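Ticket 947 – swing lid sticking on countertop bin, plus table marks
Product: Planach small countertop bin, cream
Opened: 2005-05-27
Status: waiting on customer

Hi there! I'm the one who wrote in through the Skekeck shop page and got told to open a proper ticket, so here goes. I'll try to put everything in one place, because I know I left half of it out of my first message (sorry, I was typing with one hand and eating toast with the other).

The bin is the little Planach one for the counter, in cream. I bought it in December along with a bag of the small liners, and it lived in the kitchen next to the kettle until I moved it to the big white table in my workroom. I use it for thread ends, paper scraps, pencil shavings, that kind of thing. Nothing heavy, nothing wet, apart from the odd tea bag when I'm feeling lazy.

The trouble is the lid. It used to swing shut by itself as soon as I let go. Now it goes most of the way and then just sort of hangs there with a gap I can get a finger into. If I give it a tap it closes and stays closed. Open it again and it's the same story. It doesn't do it every single time, and that's what has been driving me up the wall – I'd be all ready to write in and then it would behave for a whole afternoon.

What I've tried so far:

Washed the lid in warm water with dish soap, dried it with a cloth, put it back. Better for one evening.

Took the liner out completely. This made a real difference! With no liner the lid closed 9 times in a row. With the liner back in, folded over the rim the way I always do it, it stuck on the second go.

Tried a different liner, the Rizzi ones from the grocery store, which are thinner. Somewhere in between. It sticks less but it still sticks.

Turned the lid around to face the other way. No change that I could see, and I'm not sure it's even meant to go on like that, it felt a bit tight.

So my guess is that the liner is bunching up where the lid sits. But I used the same liners all winter with no trouble, so why now? Is there something in there that wears down?

The other thing, and I'm putting it on the same ticket because the first reply said I could, is the table. The bin has been leaving faint scuffs on the white top when I slide it over to make space for cutting. I know, I know, lift it. They come off with a damp cloth and a little patience, and I'd just cleaned the whole top when I took the picture, so you'll only find a few specks on it now. I keep it over on the left so my right arm has room for the ruler. 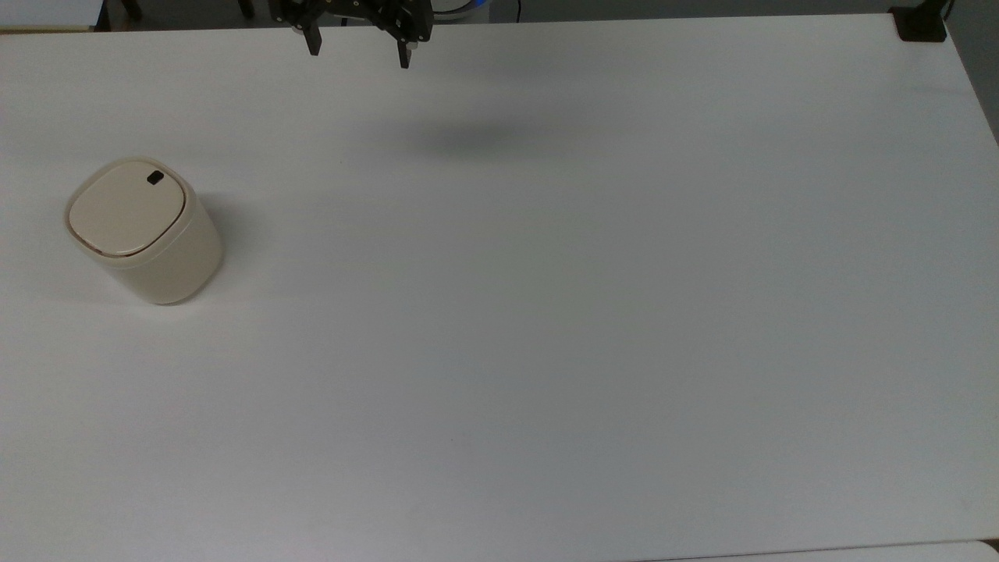 Attachment 1: cream lidded bin in its usual spot on the white table.

I've since gone over the bottom of the bin with my fingers and there's one place that feels rough, like a tiny ridge. It isn't sharp. I stuck a scrap of felt over it and slid the bin back and forth and got no new scuffs, so I'm fairly sure that's the culprit. Would a set of those stick-on felt dots be all right on this plastic, or does the glue do something horrible to it over time? I have a sheet of Prollotska ones in the drawer that I bought for chair legs and they look like they'd fit fine.

Update, same evening. Got your reply, thank you, that was quick! You asked three things so I'll go in order.

Does the lid stick when the bin is empty? No, see above, only with a liner in. I tried it again after your message to be sure and it swung shut nicely every time.

Which size liner? The packet says small. There's no number on it, or if there was I tore it off when I opened it. I laid one flat next to the bin and it's a good bit wider than it needs to be, so there's a lot of spare plastic to tuck away.

Is the lid cracked near the hinge? I can't see a crack. I held it up to the window and bent it very gently and nothing opened up. There is a bit of grayish fluff caught down in the corner, which I got most of with a toothpick. Thread lint, I'd say, and there was more of it than I would have liked. I wonder if that's the bit that has changed since winter, now that the thing lives next to my sewing and not next to the kettle.

Update again. I did the two changes you suggested, one at a time so we'd know which one did it. First the lint. I cleaned the hinge properly with an old soft toothbrush and put the lid back on with the liner folded the usual way. It stuck, though not as badly. Then the liner. I gathered the spare plastic and tied a small knot in it at the back, so it pulls snug around the rim and there's nothing loose at the front. And the lid closes! I opened and shut it like a maniac for up to 2 minutes and it only hesitated once, right at the start.

I'm not calling it fixed until it's had a normal week of scraps going into it. It looks a bit silly with the knot poking out, but it's at the back and I can live with that. If you do sell a narrower liner that fits without the knot, I'd be glad to know what it's called, because the Skekeck page only lists small and medium and the small is what I have.

Still open from my side:
– whether felt dots are okay on the bottom
– the name of a narrower liner, if there is one
– if the lid goes back to sticking, can I buy just the lid? I don't need a whole new bin, the body is perfectly good

No rush on any of it. The felt scrap is holding on for now with a bit of tape, and I've been lifting the bin when I remember to.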